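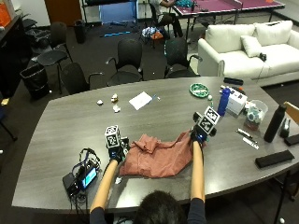
¿Qué necesito para poner control de acceso en una oficina pequeña?

Un lector por cada puerta que quieras controlar, una cerradura eléctrica, una controladora, una fuente de alimentación con batería y un pulsador de salida. Con eso arrancas. Lo demás (app, videoportero, informes bonitos) se puede añadir más adelante.

Os cuento cómo lo monté yo en la oficina de Plokstead, que tiene dos puertas que me importaban: la de la calle y la del cuartito del servidor. Hasta entonces íbamos con llaves, y cada vez que se perdía una tocaba cambiar el bombín y repartir copias otra vez. ¡Un rollo!

Primero, las puertas

Antes de comprar nada, mira cada puerta con calma. Hacia dónde abre, si el marco es metálico, si cierra sola o hay que empujarla. La mía de la calle no cerraba bien y estuve a punto de ponerle el lector tal cual... Menos mal que antes cambié el muelle, porque una cerradura estupenda en una puerta que se queda entornada no sirve de nada.

Luego decide qué pasa si se va la luz. Hay cerraduras que se quedan abiertas sin corriente y otras que se quedan cerradas. En la salida a la calle puse una de las primeras y en el cuarto del servidor una de las segundas, con manilla libre por dentro. Si tu puerta forma parte de un recorrido de evacuación, pregunta a quien lleve la normativa de incendios del edificio antes de taladrar, que esto no va a gustos.

El montaje

Yo elegí una controladora Dirnuline y cerraderos Kerr, pero los pasos cambian poco de una marca a otra:

1. Coloca la controladora dentro de la zona protegida, nunca en el lado de la calle. La mía va en el cuarto del servidor, en alto.
2. Pasa el cable hasta cada lector y etiqueta las dos puntas (hazme caso, con rotulador permanente).
3. Conecta la cerradura con la fuente desenchufada y respeta la polaridad que marque el fabricante. Si es de corriente continua, pon el diodo de protección.
4. Cablea el pulsador de salida y el contacto magnético de la puerta.
5. Da corriente y prueba una sola puerta antes de seguir con la otra.

Si no te ves con la parte de 230 V, que la haga un electricista. Yo la encargué y me quedé con el cable fino, tan contento.

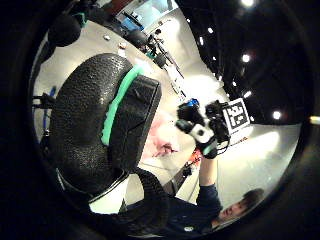

Guante negro con una tira verde menta, de cerca

Usuarios y horarios

Aquí es donde más tiempo se me fue, y eso que somos siete. Lo primero es cambiar la clave de administrador que viene de fábrica. Después creé dos grupos: uno entra solo por la calle y el otro también al servidor. Cada tarjeta va a nombre de una persona, nada de «tarjeta comodín» en el cajón. Para la limpieza hice un horario aparte que empieza a las 6 de la mañana.

Los códigos PIN, de seis cifras y distintos para cada uno. Y si alguien se marcha, se le da de baja ese mismo día, aunque haya devuelto la tarjeta. 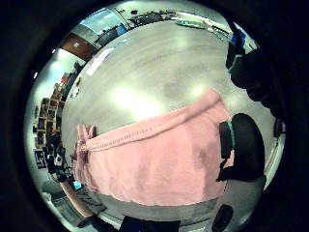
Con los grupos hechos, toca probar a lo bruto. Tarjeta buena, tarjeta dada de baja, PIN equivocado, puerta abierta más rato de la cuenta. Corta la corriente y comprueba que la batería aguanta y que desde dentro se sale sin pelearse con nada. Hamish McIver, que lleva la delegación de Larulville, se saltó esta última prueba y descubrió en abril que tenía la batería sin conectar.

El registro

La controladora apunta cada entrada. Cuando exporté el mío por primera vez había 2313 líneas y casi todas eran de la puerta de la calle, así que ahora filtro por el cuarto del servidor y por accesos denegados y lo repaso con el café. Avisa a tu gente de que existe ese registro y de cuánto tiempo lo guardas, son datos personales y hay que tratarlos como tales.

Haz también una copia de la configuración y guárdala fuera de la oficina. La llave mecánica de emergencia la tengo en un sobre cerrado, firmado en la solapa, en casa.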